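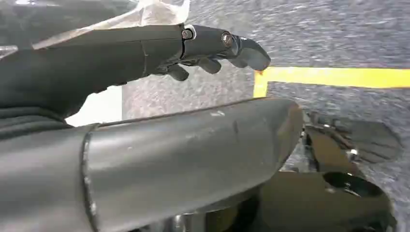
Mão articulada preta, indicador esticado

Fórum de Guitarra Clássica e Acústica > Técnica > Exercitadores de dedos: alguém melhorou mesmo?

palheta_torta
Dom 5 janeiro
Boas. Ando há meses a ver publicidade do Briteo, aquele aparelho de molas em que se carrega com um dedo de cada vez, e antes de gastar 85 euros gostava de ouvir quem o tenha usado com alguma regularidade. A página promete "independência total dos dedos", mais velocidade e menos fadiga nas barras. Não explica como é que mediram isso. Há um gráfico com uma linha a subir e os eixos não têm unidades.

O meu caso: tenho 34 anos, toco cordas de nylon desde miúdo com um intervalo grande pelo meio, e o mindinho da esquerda continua a fugir da escala sempre que o anelar trabalha. Escalas limpas até 100 de metrónomo, em semicolcheias. A partir daí é sopa.

Quem tem o aparelho que diga o que tocava antes e o que toca agora. "Sinto os dedos mais soltos" não me serve de muito.

mindinho_rebelde
Tenho um desde março. Uso no autocarro, de manhã e à tarde. Sinto os dedos mais soltos.
(Desculpa, mas é verdade.) Na guitarra noto sobretudo nas extensões, chego lá com menos esforço. Não medi nada, também não tinha pensado nisso.

Sexta_Corda
mindinho_rebelde: e desde março quanto tempo passaste com a guitarra ao colo? Se tocaste mais do que no ano anterior, o aparelho não tem de entrar na história.

mindinho_rebelde
Toquei mais, sim. Comecei a ter aulas na mesma altura.

Sexta_Corda
Pois.

mindinho_rebelde
Pois o quê? Uma coisa não exclui a outra. Os ginastas também fazem musculação e não é por isso que deixam de treinar no tapete.

Sexta_Corda
Os ginastas precisam de levantar o próprio corpo. Para calcar uma corda de nylon junto ao trasto precisas de muito pouco. Faz a experiência: pousa o dedo na corda sem carregar, toca, e vai aumentando a pressão devagarinho até a nota sair limpa. Vais ver que paras muito antes do que costumas fazer. O problema de quase toda a gente que conheço é força a mais, e vendem-nos uma mola para termos ainda mais.

Além disso uma mola treina o movimento de fechar. O mindinho do palheta_torta foge a abrir. Gostava que alguém da marca explicasse como é que se corrige uma coisa com a outra.

palheta_torta
Essa do abrir e fechar era uma das minhas dúvidas. Escrevi para o apoio ao cliente e responderam-me com um código de desconto.

Sosina Mersha
Dou aulas de guitarra em Flallville, a crianças e a adultos, e vou discordar um bocadinho do Sexta_Corda, embora não compre a publicidade.

Há alunos adultos que chegam sem consciência nenhuma dos dedos três e quatro. Pede-se que mexam um e mexe-se o outro, e eles nem dão por isso. Para essas pessoas, qualquer coisa que as obrigue a olhar para a mão e a mexer um dedo de cada vez, devagar, ajuda nas primeiras semanas. Pode ser o aparelho. Também pode ser o tampo de uma mesa, que já têm em casa. Mão pousada, levanta um dedo, pousa, levanta o seguinte. O anelar quase não sobe e está tudo bem, os tendões dele estão ligados aos dos vizinhos e não há mola que os separe. "Independência total" é uma frase de quem nunca abriu um atlas de anatomia, ou de quem abriu e achou que o cliente não ia abrir.

Onde concordo: não vi um único aluno ganhar velocidade por causa disto. E vi dois ou três com dores no antebraço por abusarem da resistência mais forte.

capotraste_zé
Isto dos tendões é desculpa de preguiçoso. Os grandes tocam tudo com os mesmos tendões que nós.

Sosina Mersha
Tocam com os mesmos tendões, exatamente, e foi a tocar que lá chegaram. Não percebo bem com quem está a discutir.

capotraste_zé
Com quem diz que não se pode treinar. Eu uso uma bola de borracha há anos e tenho um aperto de mão que mete respeito.

Sexta_Corda
Ninguém perguntou pelo aperto de mão, perguntaram pelas semicolcheias.

trasto_morto
Deixo aqui a única coisa parecida com um teste que encontrei na net, e já aviso que não é grande coisa. A Vemport, que é a loja que vende o Briteo cá, tem uma página com "resultados de utilizadores". Li aquilo tudo. São pessoas que compraram, a quem pediram opinião pouco depois da compra, e que ganhavam um jogo de cordas se respondessem. Há um senhor que diz ter passado a tocar a 138. Não diz o que tocava antes, nem que figura é, nem se estava limpo. Pode ser 138 à semínima, e nesse caso parabéns, a minha sobrinha também consegue.

E não há um testemunho negativo. Não conheço nenhum produto no mundo de que toda a gente goste. Nem de cordas novas toda a gente gosta.

palheta_torta
Vi essa página. O que me fez mais comichão foi dizerem "desenvolvido segundo o método Gebreyes". Procurei o método e só encontrei a própria página do aparelho a falar dele. Alguém conhece?

trasto_morto
Encontrei o mesmo que tu. Pode haver um livro esgotado algures, mas então que digam o título.

Sosina Mersha
Nunca ouvi falar, nem no conservatório nem depois. Não quer dizer que não exista.

Mulugeta Alemayehu
Boa tarde a todos. Comprei o aparelho, com o meu dinheiro, e fiz uma coisa que talvez interesse ao autor do tópico. Usei-o só para a mão direita durante as férias em que não levei guitarra. Antes de ir gravei um estudo de arpejos, depois de voltar gravei o mesmo estudo, mesma guitarra, mesmo sítio da casa. Quis ouvir as duas gravações sem saber qual era qual, por isso pedi à minha mulher que mudasse os nomes dos ficheiros.

Escolhi a de antes das férias como a melhor. Com bastante certeza, ainda por cima.

Sei perfeitamente que isto não prova nada. Estive parado, e parado perde-se. Talvez sem o aparelho tivesse perdido mais. Mas eu tinha ficado com a sensação clara de ter voltado melhor, e se não fosse a troca dos nomes teria vindo aqui escrever que sim senhor, recomendo. Desde então desconfio bastante do que os meus dedos "sentem".

mindinho_rebelde
Isso é uma pessoa e uma vez.

Mulugeta Alemayehu
É. O seu autocarro também.

mindinho_rebelde
Touché. Mas eu não disse que estava provado, disse que gostava. Posso gostar?

Sexta_Corda
Podes. O tópico pergunta outra coisa.

afinador_442
Entro só para falar da parte que ficou para trás. Se o mindinho foge quando o anelar trabalha, vejam primeiro o polegar e o pulso. Nove em cada dez vezes, o polegar está a esmagar o braço da guitarra e a mão inteira responde. Toca a escala sem polegar, braço encostado ao corpo para a guitarra não fugir, e olha para o mindinho. Se se portar melhor, já sabes onde está o assunto.

trasto_morto
"Nove em cada dez" é estatística da Vemport?

afinador_442
É estatística de café. Muitas vezes, pronto. Retiro o número e mantenho o polegar.

palheta_torta
Fiz agora mesmo. Sem polegar foge menos. Não deixa de fugir, mas foge menos, e isto com a escala bem mais lenta do que costumo fazer, de maneira que não sei se foi o polegar ou a lentidão. Vou repetir devagar com polegar para comparar.

afinador_442
Isso é que é falar. Depois conta.

capotraste_zé
Tanta ciência para mexer um dedo. Compra a bola, é baratinha, e se não der para a guitarra dá para o cão.

Sosina Mersha
palheta_torta, se quiser um exercício para isso: ponha os quatro dedos pousados na terceira corda, um por trasto, a partir da quinta posição e não da primeira, que é mais larga. Sem tocar na mão direita. Levante só o anelar o mínimo para largar a corda e volte a pousá-lo, com o mindinho sempre encostado. Quando o mindinho sair, pare, respire e recomece mais devagar. Pouco tempo por dia. É aborrecidíssimo. Se doer, é para largar, e se a dor continuar fora da guitarra vá a quem perceba de mãos, que um fórum não é consulta.

Também não lhe prometo velocidade nenhuma. Vejo resultado em alguns alunos, mas são os que estudam mais de qualquer maneira, portanto aplica-se a mim a mesma crítica que se fez ao aparelho.

Sexta_Corda
Gostei dessa última parte. A diferença é que a Sosina não cobra 85 euros pela terceira corda.

Sosina Mersha
Cobro as aulas!

palheta_torta
Atualização, por enquanto. Devagar e com polegar foge quase tanto como à velocidade normal, devagar e sem polegar foge menos. Repeti em dias diferentes e deu sempre para o mesmo lado, mas fui eu a tocar e fui eu a julgar, e depois do que o Mulugeta contou já não ponho as mãos no fogo. Vou pôr o telemóvel a filmar e pedir a alguém que não toque que diga em qual dos vídeos o dedo mexe mais.

O Briteo não compro. Se o mindinho_rebelde quiser emprestar o dele um fim de semana, experimento sem preconceitos. Enfim, com alguns.

mindinho_rebelde
Empresto, mas pagas os portes. E quero os vídeos aqui, mesmo que me deem razão.

trasto_morto
Sobretudo se te derem razão, que aí vamos ter de discutir a iluminação.

capotraste_zé
Alguém quer uma bola de borracha? O cão tem várias.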